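Home | Contents | Previous chapter | Next chapter | Index

CHAPTER 9

When the Arm Does Not Stop Where You Expect

Shares 27 | Comments 9

On a Friday in July, a robot arm in the training hall at Hokside moved down toward its table while a student was still wiping the surface with a cloth. She pulled her hand away in time. The arm touched the table, the force limit was reached, and the motors switched off. The student was not hurt, and the repair took less than one hour. Even so, the event was discussed in our department for the rest of the term, and it is the reason why this chapter comes before the chapter on programming.

The first explanation was simple. The student believed that the program was finished. It was only paused. The program contained a wait of 50 seconds between two cycles, and during a wait the arm stands completely still. A person who looks at a still arm cannot know if it is stopped, paused or waiting for a signal. These three states look the same from outside, but only the first one is safe to approach, and even this only when the stop is a protected stop.

Katherine Huamán, who was the laboratory engineer at that time, was not satisfied with the simple explanation. She asked why the door switch had not stopped the arm. The cell had a switch on the access door, and the door was open. She found that the switch was connected to an input which the controller read only at the start of a cycle. When the door was opened in the middle of a wait, the controller did not notice it. The wiring was correct according to the drawing — the drawing was wrong.

This is a typical case. A fault of this kind can stay in a machine for a long time. The Hokside cell had completed 3,000 cycles before that day, and in all of them the door was either closed or opened after the program had ended. The fault was present in every cycle, but the condition which shows it came only once.

In this chapter we will use the following words with a fixed meaning. A fault is a wrong state in the equipment or in the program. A failure is the moment when the equipment does not do what it should do. A hazard is anything which can cause harm to a person. The open-door fault was a hazard from the first day. The failure happened on Friday.

We will return to the Hokside case in Section 9.4, where the corrected circuit is given. Before that, the reader should practice looking at a work area and asking what can move, how far, and what would stop it. Notice also what can warn you before contact: a sound, a lamp, or the shadow of the arm on the table. None of them replaces a safety device. 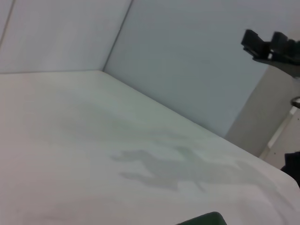

9.1 Still, Paused and Stopped

A paused robot keeps its motors under power. The brakes may be open, and the controller holds the position by itself. For this reason you must never enter the cell during a pause — also when you only want to pick up a part.

Back to top | Contact | Copyright Espinoza & Fullum, all rights reserved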